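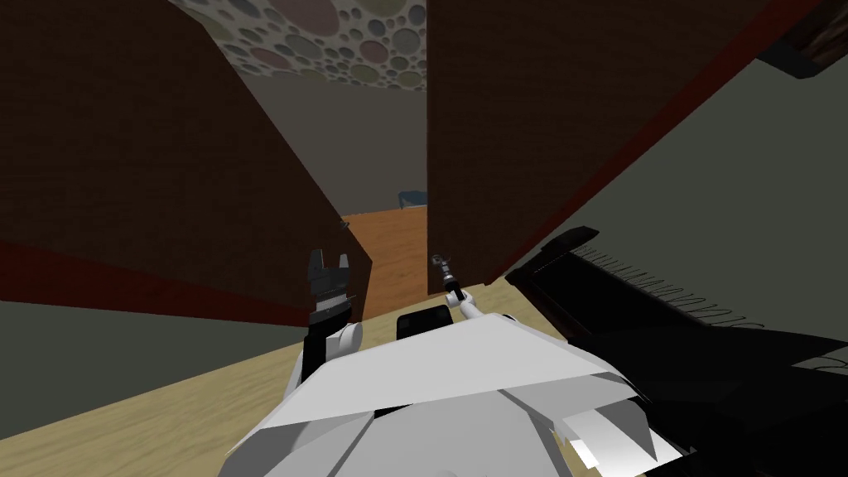
Wait, so the left arm stopped and the right arm just kept going? a reader asked under my post last night, and yes, that is exactly what it did, and I promised the whole story over coffee this morning, so settle in.

Quick background for anyone new to my ramblings. I work on the two-arm setup at Ferreira, and before any new motion goes near the real robot we run it in simulation in Koteo. Same room every time, furniture and all, and the arms have to do their job in the tight spots as well as the roomy ones.

The job this month is the narrow reach. Left arm waits with its gripper open, right arm goes in toward the gap between the two tall dark panels, and if either arm touches something it shouldn't, both are supposed to freeze. Both! That is the whole point of a shared stop, and I would have told you a week ago that ours was in good shape.

We ran 2,230 reaches over the weekend. The summary page came up green on Monday and I was so pleased that I brought in a pecan pie (store bought, let's not get carried away).

Then a coworker who reads logs the way other people read mystery novels asked me why the right wrist was still moving after the stop flag went up in run 469. I said it was probably just settling. It was not settling. It traveled a good bit farther into the panel edge before it gave up.

So we replayed it slowly. The left arm grazes something, the flag goes up, the left arm freezes beautifully. The right arm gets the same flag, thinks it over, and carries on pushing for the rest of its move. You can imagine how quiet the room got.

When we searched the rest of the batch for the same thing we found 17 runs with it. A small slice of a big batch, I know, but a stop that works most of the time is a stop I don't want to stand next to.

Now the cause, which took us two days and most of my good mood. The Zurer controller sends the stop to each arm on its own channel. In April we swapped the right gripper for the little Granex one, and whoever edited the config (me, it was me) copied the left arm's block and changed the tool name in it.

What I did not change was the line that tells the right arm how to treat a stop while its fingers are closing. With the old gripper that line didn't matter. With the new one, a stop that lands during a close gets put in the queue behind the motion instead of in front of it.

If the fingers aren't closing when the contact happens, everything freezes as it should. That is why all those other runs looked so healthy, and why I had sailed along for months feeling good about it.

The summary page deserves a share of the blame too. It marked a run green if a stop was sent. It never checked whether the arms had come to rest afterward! I wrote that check as well, back when I thought sending and stopping were close enough to the same thing.

What we've changed so far: the stop now jumps the queue on both arms no matter what the fingers are up to, and a run only goes green if every joint is at rest within six control cycles of the flag. We also added a test that triggers a stop on purpose in the middle of a close. That one should have existed from the first day.

The fixed version has been through the 17 bad runs again and both arms froze in every one. The full batch is going again now, and until I've read it through, the narrow reach stays off the real robot. The other motions that use that gripper are parked too – my boss was very nice about the schedule, nicer than I'd have been.

If you copy config blocks from one arm to the other, and I know plenty of you do, please go look at your stop settings this afternoon. Look at the joint speeds after the stop as well, and don't take a green box's word for it. I'll post the new numbers once the batch is done and I've had some sleep.

Comments (4)

We had nearly the same thing with a tool changer. Ours queued the stop behind a vacuum release. Checked today after reading this and found a second one.

Was the hardware e-stop affected, or only the software stop?

Reply from author: Only the software one! The big red button cuts power to both arms and doesn't care what the config says. We tested it again Tuesday anyway, for my nerves.

Please tell us the pie survived.

Recent posts
Why our left gripper waits with its fingers open
Moving a whole room into Koteo, part two
Zurer logs for people who hate logs
Fitting the small Granex gripper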